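About Skedenance

Skedenance is a cooking school and recipe site for people who cook at home most nights of the week. We teach small classes in our kitchen on Jarkura Street, and we publish the recipes from those classes so that anyone can use them.

The school was started by Fatima Shezi and Kumiko Yoshida. Fatima had spent 11 years cooking in a hospital kitchen, and Kumiko was writing a weekly column on packed lunches for a local paper. They met at a knife skills course that neither of them liked very much. The first Skedenance class was held in Fatima's apartment with four students and one working burner. It covered lentil soup, flatbread and a cucumber salad, and we still teach that menu to beginners.
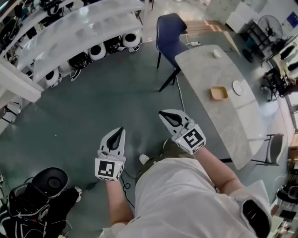 What We Teach

Most of our classes are about dinner. We run a six-week beginner course, single evening classes on one dish or one ingredient, and a summer program for teenagers that takes place every July. The beginner course starts with rice, eggs and beans. By week four students are roasting a whole chicken and making stock from the bones. The last class is an open one where each student brings a dish they grew up with and cooks it for the group.

We don't teach cake decorating or bread beyond the basics. The Panganiban bakery two blocks over runs a very good bread course and we send people there.

Our Recipes

There are 171 recipes on the site at the moment. Each one is cooked by at least two people before it goes up, and one of them has to be someone who didn't write it. If the second cook has to stop and ask a question, the recipe gets rewritten. We use ordinary supermarket ingredients wherever we can. When a recipe needs something harder to find, such as dried lime or fermented black beans, we list a substitute and say what will be different about the result.

Times are given from the moment you take out the cutting board. Chopping an onion counts. We list weights first and cups second, and we note which dishes freeze well.

The vegetable section is the largest, followed by soups. Keabetswe Du Plessis looks after both. She joined us as a student and now teaches the evening classes on greens and squash.
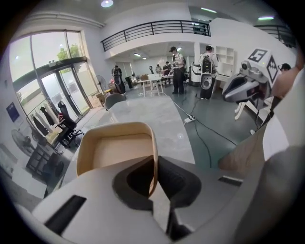 She also answers most of the questions that come in through the recipe pages, usually within a couple of days. If you have made a change to one of her recipes and it came out well, she would like to hear about it.

The People

Fatima Shezi teaches the beginner course and plans the class calendar.

Kumiko Yoshida edits the recipes and teaches lunches, pickles and rice dishes.

Keabetswe Du Plessis develops the vegetable and soup recipes.

Farhad Taheri teaches stews and grilled dishes, and runs the summer program. He has a low opinion of garlic presses.

Elspeth MacRitchie handles bookings, gift cards and the newsletter. If you call us, you will most likely speak to her.

Classes and Prices

Evening classes are limited to 11 students. Ingredients, aprons and containers for leftovers are included in the price. The full beginner course costs $169, and you can pay in two parts. If you miss a week, you can make it up in the next course at no charge, as long as you let Elspeth know.

Please tell us about allergies when you book. We can work around most of them, but the kitchen handles nuts, wheat, shellfish and sesame, and we can't promise that any class is completely free of them.

Private classes for groups start at $700 and are held at our kitchen or in the community room at Zandala House.

Contact

Use the form on the bookings page or call during class hours. There is street parking after six, and the side door has a ramp.

Page last updated 05/09/2023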